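Skenurel Linens & Knits, customer support
Ticket status: Closed
Opened by: Nadja Widmer
Assigned to: Jonas Rüegg
Opened: Friday, October 4, 2019

Customer's message
I ordered 4 of the ribbed knit pieces in rust. Three are fine. The last one won't stay in a neat fold. I fold it in thirds, stand it up in the drawer, and one upper corner works its way out. I have washed it at 30 degrees, as the tag says, and laid it flat overnight. Same result. Is it a cutting fault, or am I folding it wrong?

Reply, J. Rüegg
Thanks for writing. Don't pull on the corner or trim anything for now.
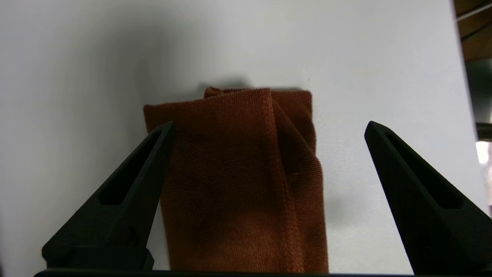
Condition noted
Orange ribbed knit, folded over in layers. Upper left corner sticks out a little and is frayed or curled. Small tuft at the top near the middle. Crease where the second layer overlaps. Seam on the right runs straight down.

Reply, J. Rüegg
I passed this to Damian Ammann in finishing. He suggests turning the piece over and folding the seam side in first, so the bulk sits inside. If the corner still comes out, we will replace the piece.

Customer's message
Tried it 2 times. Better at the top, but the corner still comes out. I'd like the replacement, same color please.

Resolution
Replacement sent from the Usbridge store. No return needed.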